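Week 3 notes: Can it do the chore yet?
Instructor: Ailsa Farquharson

Reading for this session: the Virkow case packet, first half. Skip the appendix on pricing.

Last week we ended on the Omport laundry demo, and several of you wanted to know why I was so grumpy about it. A demo shows that a task was done once, by a machine, on a day somebody picked. Before you believe a claim, ask for the number of attempts, who reset the work between them, and what was counted as a failure. Omport's brochure answers none of these. It says "almost 200 garments" and leaves out the hours.

The shop-floor version of the problem is picking parts out of a bin. People have been calling it solved since I was a student.

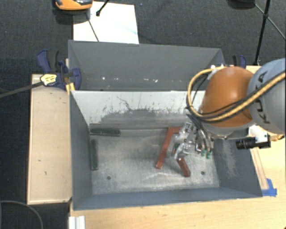
CASE 2: BIN PICKING

Red and green bars, a metal bin, a KUKA arm with the gripper down near the floor of it. A new hire would need no training for this. For the machine, look at where the parts lie. One green bar is against the back wall, and the red ones meet at angles close to the gripper. Fingers need room on both sides of a part, and a scratched metal floor can throw glare at a camera.

Compare the two vendors in the packet. Alico quotes a success rate for parts laid out flat and apart. Gunn quotes one for mixed bins but lets an operator step in, and the footnote on page 21 doesn't say how often. I would not buy either on that evidence.

For discussion: pick one chore at home and write down what you would accept as "done." Most of you will find your first draft is too easy on the robot. Bring it on paper.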